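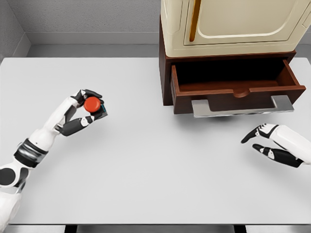
Fig. 1. Drawer exercise in the simulator: left hand with the red piece, right hand free, drawer open.

Notes for the teleoperation session, 25th April
Introductory Robotics Lab, Setusport Technical College

Welcome back, everyone! Last time we spent the whole session on joint limits, and I know that was a dry one, so today we get to the part most of you signed up for, where you put on the gloves and show a robot how to do something. Please read these notes before you come to the bench. The sessions go by quickly, and it's a shame to use yours up hunting for the pause key.

The task is a small one. You have a short red piece to pick up with the left hand, a drawer that must be open, and the piece has to end up inside the drawer. People hear that and think it will take them no time (I did too, my first year), and then they find out how much their own hands do without being asked. You don't feel the piece when you pinch it. You only see it, so your eyes have to do the work your fingertips usually do, and that takes some getting used to.

We will be using the Mallau glove set with the Rumutby simulator, same as in the handout on calibration. Calibrate both gloves each time you sit down, even if the person before you has hands just like yours.

A few words about the pinch. Bring the fingers over the top of the piece and the thumb side up from underneath, and close slowly. If you squeeze hard the simulator will push the fingers through the surface a little and the piece may pop away across the table. Lift it straight up before you start moving sideways. Then stop for a breath, look at where the drawer is, and carry on.

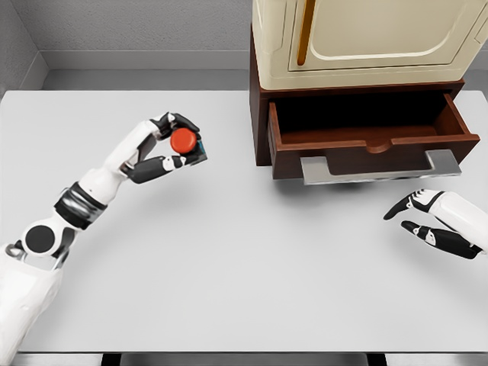 2. THE HAND THAT ISN'T BUSY

Most of the questions I get are about the other hand. In Fig. 1 and in the view just before this section, the left hand has the red piece pinched well out to the left of the drawer, and the right one is open and empty, low down near the silver handle. That is a perfectly good place to keep it. What I would ask you to avoid is letting it wander while you concentrate on the left, because every little drift is recorded along with everything else, and a policy trained on your demonstrations will learn the drift very faithfully!

Keep your right elbow on the armrest if you can. When the piece is over the drawer, let go by opening the fingers a little at a time, and bring the left hand back up and out before you reach for the handle with the right.

3. HOW MANY, AND WHAT TO KEEP

Each pair records 4 demonstrations per person. The class set from last June has 246 recordings in it, and 185 of those were kept after review, so please don't be upset if one of yours is dropped. A slow demonstration is fine. One with a long stop in the middle while you scratch your nose is better done over.

Write the recording number and your initials on the sheet by the door, and add a line if something odd happened, such as a dropped piece or a glove losing tracking.

Reading for next time: Stoyanova course reader, chapter 2, up to the part on replaying demonstrations. Bring your own recordings with you.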